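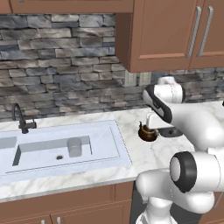 Figure 6.1 Brown wood cabinets and a stacked-stone wall.

Chapter 6
The Middle Infield

The second baseman and the shortstop play on either side of second base. Between them they field most of the ground balls hit up the middle, and they work together on the double play. This chapter covers where they stand, how they decide who covers the base, and how their work is scored.

Before the Pitch

Both fielders set their positions by the batter, the count, and the runners. With a runner on first and fewer than two outs, they usually move a few steps in and toward the bag. This is called double play depth. It gives up some range – a hard grounder has a better chance of getting through – but it shortens the run to the base. 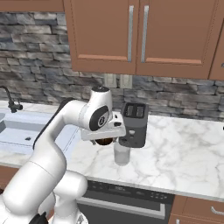
Figure 6.2 White robotic arm at a kitchen countertop.

The two must also agree on who will take the throw if the runner tries to steal. Shuzhen Dong, who coached infielders at Midville for 17 seasons, had her shortstop give the sign behind the glove: mouth closed for "me," mouth open for "you." Many teams use the same signal.

Key terms: double play depth, pivot, feed, force out, assist, putout 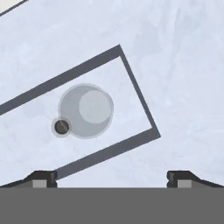
6.1 The Feed and the Pivot

The feed is the throw that starts the double play. The pivot is the catch, the touch of the base, and the throw on to first. From close range the feed is tossed underhand. From farther away it is thrown overhand or sidearm, chest high, to the side of the bag where the pivot man will arrive. A fielder who makes the feed is credited with an assist, and the one who catches it for the force out is credited with a putout.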